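Progress report to the Climstead fund, October 2021
Prepared by Leire Barroso, Puvbridge household storage project

The grant pays for one question: does a small open shelf unit keep everyday items in better order than a drawer or a tray? After 90 sessions I am not convinced. The June plan promised a clear answer by now, and I would not sign my name to one.

Soft items remain the weak point. The pink fuzzy piece is harder to place well than anything rigid, and our written instructions still treat it like a box. "Put neatly" means little for something with shaggy fibers and a rounded top.

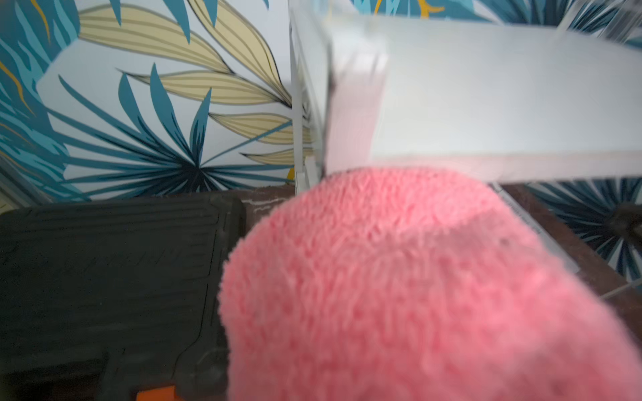 I have asked Bermúdez to rewrite that section before we spend more time on it. The first draft ran to 20 steps, most of which repeat each other.

The white two-tier unit has been kept for all sessions so far. Fikovbridge wants a taller one. I see no case for it while the top shelf, the black pegboard tray and the marble surface are scored on three separate sheets that don't agree.
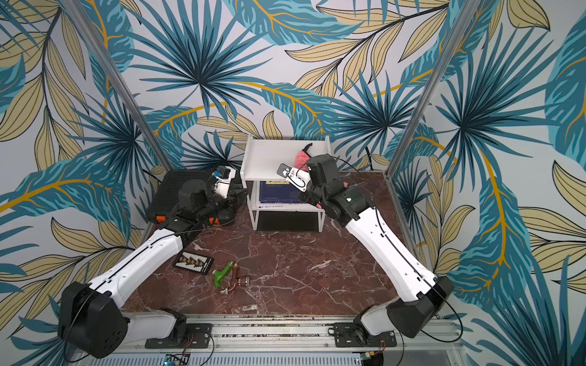

Spending to date is $2,220, within budget. That is the one figure here I fully trust. Before releasing the next payment, the fund may want to see the following:

Revised instructions for soft items
One scoring sheet in place of 3
A decision on the taller unit

The first two are in hand. The third depends on Fikovbridge sending its measurements.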